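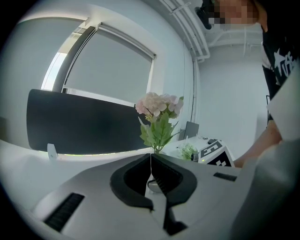 What happens to the artificial flowers when an office moves to clear desks? At Luvarport they stay, one arrangement to a desk, and the spares go into a shared cupboard.

The business centre changed its desk rules on 7th September, after tenants on the upper floor asked for more working space at the long shared tables. Trays, desk lamps and personal ornaments now have to be put away at the end of each day. Artificial flowers are allowed to remain, provided they are kept clear of screens and window blinds.

Rosalind Iwasaki, who manages the building, said the flowers were left out of the ban because tenants had asked for them. "We had fresh flowers in reception for years and people liked them, but the water was a nuisance near the computers," she said. "The artificial ones only need dusting."

The first were bought in August from Whitlock, a supplier of display goods. The order included hydrangeas and several bunches sold as single stems. The centre has set aside 3000 pounds for furnishings this year, and the flowers took up a small part of it. 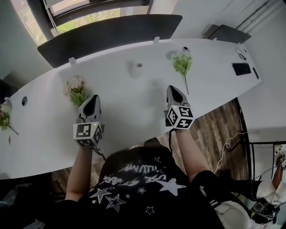
Room 1004 was the first to be set out under the new rules. It has white tables and dark divider panels, and tenants had complained that it felt bare once the clutter was gone. Benedikt Lindemann, whose design firm Kelance rents space along the corridor, said he would have preferred real plants. "They have chosen decent colours, though," he said. "The pink is fine with white furniture. I would not want it any brighter."

Tenants may choose their own colours from the cupboard, which is next to the post room. Bunches should be laid flat on the desk while they are being sorted, as the wire in the longer stems bends if they are pushed into a vase too quickly. Leaves can be spread by hand afterwards.
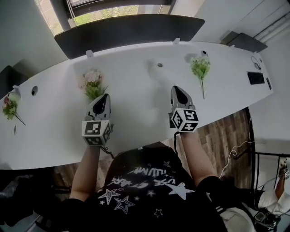
Dusting will be done once a month with a soft brush. Cleaners have been asked not to use spray polish on the petals, and anything badly faded will be taken out of use.

Priya Okafor, who looks after supplies for the building, said roughly 7 in every ten tenants had asked for an arrangement so far. Those who do not want one need do nothing. A second order is expected later in the autumn, and requests for particular colours can be left at reception before 4 in the afternoon.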